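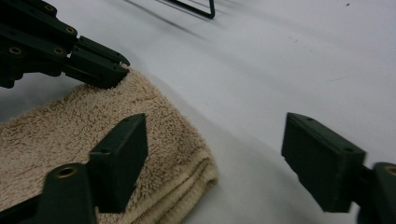

Morfudd Skyrme says we should drop the two-night minimum for the summer and take whoever calls. She said it on the phone this morning before I had my coffee, and she said it again when she came by with the eggs. Her place on the Puter road dropped theirs last month and she has been full most nights. I told her I would think about it. I have been thinking about it all day and I still don't like it. A one-night guest is the same work as a three-night guest, and the work all lands on one morning.

16 May 2021. Cool and gray until lunch, then clear. Low of 40 overnight, so I left the heat on in the back rooms.

The couple in the garden room checked out early. They wanted to be in Caltum before the museum parking filled up. Left the room in good order, window open, key on the dresser. They asked if they could book the same room for August and I wrote it in the paper book first and then put it into Fistness, which took three tries. The calendar kept showing the room as taken on the days I was trying to take it. I had to close the whole thing and open it again. When it came back it had the booking in there once, thankfully.

I have been on Fistness since the winter and I still keep the paper book. The paper book has never told me a room was full when it wasn't. On the other hand the paper book doesn't send people their directions, and I used to spend a good part of every evening typing out how to find us after the bridge. So I will keep both going through the season and see.

The front room had the family with the grandmother. She doesn't do stairs well. I moved them down from the blue room when they got here and didn't charge the difference. The boy wanted to know if we had a pool. His mother said she had already told him that, several times, in the car. They are here one more night and asked for breakfast at 8 instead of 9, which suits me fine.

Breakfast today: baked eggs, the end of the rhubarb, toast, the coffee cake from the freezer. I am going back to serving at the big table starting next month if things keep on the way they are going. Trays at the door have been fine, but the food gets cold between the kitchen and the upstairs hall, and people leave the trays in odd places. I found one this week on the side of the tub. I also miss hearing where everybody is headed. With trays I only find out when they ask me for a map.

Did the accounts after lunch. April was better than I thought it would be. Not up to an ordinary April, but there was something left after the insurance and the propane. The roof over the porch has to be done before winter. I have one price for it and I am waiting on the other. If the second one is no better I will go with the first man and get on his list, as he is booking well out already.

The other thing I looked at was rates. I haven't raised them in 11 seasons except for the one time we redid the bathrooms. The garden room is too cheap. It goes first every time, and people who get it tell me it was a bargain, and I should have listened to that sooner. I am putting it up by 15 dollars a night starting with new bookings. Anyone already in the book keeps the price they were given, including the couple from this morning.
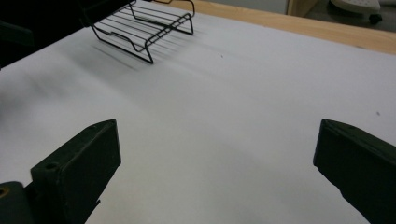 Béla Szekeres thought 15 was too timid and said I should go to 40 and let people complain. He was here in the afternoon to look at the porch steps, and I had made the mistake of telling him what I was doing at the table. He said the motel at Caltum gets nearly what I get, with no breakfast and a highway outside the window. I said a motel can fill up with people who never planned to stop. Mine have to want to come here. He said that was his point. We didn't settle it.

He did fix the second step. The board was sound but the stringer under it had gone soft at one end, so he cut in a new piece and will come back to paint. I told him any afternoon is good except when I have people arriving. He wouldn't take money for it and took a dozen of Morfudd's eggs instead, so now I need more eggs.

Called Sydorenko about the sheets. They are still short on drivers and can only promise a pickup every other week through June. That won't work once we have all the rooms going. I asked if I could bring the bags to them, and the woman on the phone said yes, if I get there before noon, and she would take something off the bill for it. She didn't say how much. It is a long drive for sheets. I could combine it with the restaurant supply and the bank and make one trip of it, and if it doesn't pay I will go back to doing them all here and put up with the basement.

Three calls in the evening. One wanted to know if we take dogs. We don't, and I gave him Morfudd's number, and she does. One wanted a wedding party, every room, for a weekend in August. I said I would have to look, and I did look, and the garden room is now taken for one of those nights by the couple from this morning. So that may be a lost wedding over one room. I left her a message saying we could do everything except that one, and that her overflow could go to Puter. I won't move the couple. They asked first.

The third call was somebody asking about a single night. I said we had a two-night minimum and she said oh, that's too bad, very politely, and hung up. I sat there afterward with the book open and looked at the night she wanted, which is empty, along with the one on either side of it.

What I might do is keep the minimum for anything more than a week out and drop it for the last few days before. If a room is still open by then I would be glad to have somebody in it. Fistness is supposed to be able to handle that. There is a setting for it somewhere under the rates page. I looked for it until I got tired and then wrote it on the inside cover of the paper book in pencil, so at least that one knows the rule.

I didn't get that last caller's number. It may be in the phone.

To do tomorrow: breakfast for the family at 8. Strip the front room and the blue room. Call the roofer again. More eggs. Change the garden room price on the website and on the card by the desk. Ask Morfudd how she fits two changeovers into one morning, if she will tell me without making too much of it. Find the setting.

Heat off downstairs tonight. I left the porch light on for the grandmother's son, who had gone out for ice.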